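Vornport Skatepark to Stay Open Through the Winter Under New Lighting and Sessions Plan

VORNPORT, Oct 27, 2019

The outdoor skatepark at Bovudska Road in Vornport will stay open through the winter for the first time, following an agreement between the Trellilow Skate Association and the owners of the site. Floodlights have been fitted over the street section and the smaller of the two bowls, and a timetable of evening sessions begins with the clocks going back.

In past years the gates were locked from the end of October until early spring. The park has no roof, and without lighting it was unusable after school and work for most of that period. Skaters who wanted to keep going either travelled to the indoor park at Jitaru, 21 miles away, or used car parks and the steps behind the library, which led to complaints.

Under the new arrangement the park will open every day from mid-morning until dusk, with floodlit sessions on five evenings a week. Entry in daylight remains free. Evening sessions are ticketed, with the money going towards electricity and the cost of a session leader on site.

Emanuel Lazăr, who chairs the Trellilow Skate Association, said the change had been asked for at every open meeting since the park was built.

"People learn to drop in over the summer, then the gates shut and by spring they have lost their nerve and half of them have outgrown their shoes," he said. "We wanted a park you could use after tea in November. The concrete is good, it drains well, and most evenings in winter here are dry enough to skate. What we lacked was light."

The association ran a survey of park users before applying for permission. It received 3183 responses, of which 2909 were in favour of winter opening. Those against mostly raised noise and light spilling into the houses on the north side. As a result the floodlights on that side are mounted lower and fitted with shields, and all lights go off at nine.

The evening timetable sets aside separate times for beginners, for under-12s, for women and girls, and for BMX and scooter riders. The remaining sessions are open to anyone on any wheels. Beginners' evenings will use the flat area and the low banks only, and the bowl will be closed off so that newcomers have some space. Quad and inline skaters are welcome at all open sessions.

Helmets are compulsory in every evening session, for all ages. Pads are compulsory for under-12s and strongly advised for everyone else. A small stock of helmets, knee pads and wrist guards can be borrowed without charge from the cabin by the gate. Boards can also be borrowed, but only on beginners' evenings.

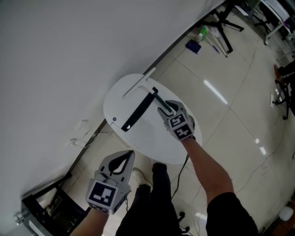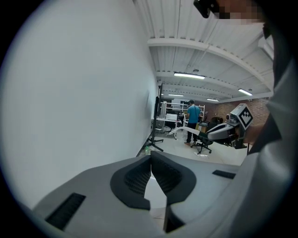

Sessions will be cancelled if the surface is wet or icy. The decision will be made by four in the afternoon and posted on the association's web page and on the board at the gate. Anyone with a ticket for a cancelled session can use it for another evening before the end of the season. If rain starts during a session, the leader may close the bowl first and keep the flat open for as long as it is safe.

Relu Ene, who will lead the beginners' and under-12s' evenings, learned to skate in Vornport and taught for several years at the Jitaru indoor park.

"The first winter session is going to be cold, so bring gloves and a flask," he said. "We'll spend the first half hour on pushing, turning and how to fall. After that people can work on whatever they like. I've had learners of seven and learners of sixty and the worries are much the same. Parents who want to have a go themselves can get a ticket too, and I hope they do."

Repairs were carried out at the park while the lights were being put in. The cracked coping on the deep end of the large bowl has been replaced, the ledge by the entrance has new steel edging, and the joint at the foot of the quarter pipe, which had opened up and was catching small wheels, has been filled and ground flat. The large bowl itself is not lit and will be available in daylight only. The association hopes to light it next year if money can be found.

The grass bank on the east side is being reseeded and will be fenced off until spring. Spectators are asked to use the benches along the path or to stand behind the rail. Dogs should be kept on a lead near the concrete.

A path has also been laid between the park and the bus stop on Bovudska Road, with low-level lights along it. The last bus towards the town centre leaves after the end of the evening sessions, and the association has asked session leaders to remain at the gate until all under-16s have been collected or have set off for the stop.

The park will hold an open evening to mark the first use of the lights. Entry will be free, there will be hot drinks from the cabin, and the street section will be given over to a best-trick jam once the younger skaters have had their turn. No entry form is needed for the jam. Names will be taken on the night, and prizes of decks, wheels and bearings will be given out in junior and open groups.

The association is looking for more people to lead sessions. Leaders need to be 18 or over, hold a current first aid certificate and be willing to work outside in the cold. Training in running a session will be given. Those who can only manage one evening a month are still encouraged to apply.

Tickets for evening sessions can be bought at the cabin or through the association's web page. A season ticket covering all open sessions until the end of March is also available, and holders may bring one guest to each session at no extra cost. Carers attending with a disabled skater go free at all times. The ramp from the car park to the flat area is step-free, and wheelchair skaters can use any open session.

Winter opening will be reviewed in April. The association will look at attendance, running costs and any complaints from neighbours before deciding with the site owners whether to repeat it. Comments can be left in the book in the cabin or sent in through the web page at any time during the season.

About the Trellilow Skate Association

The Trellilow Skate Association looks after the day-to-day running of the Vornport skatepark, including opening hours, cleaning, minor repairs and coaching. It is run by local skaters and riders and holds open meetings at which anyone who uses the park may speak and vote.

Press enquiries

Journalists wishing to attend the open evening or to speak to Emanuel Lazăr or Relu Ene should contact the association through its web page. Photographers are asked to report to the cabin on arrival and not to use flash while skaters are in the bowl.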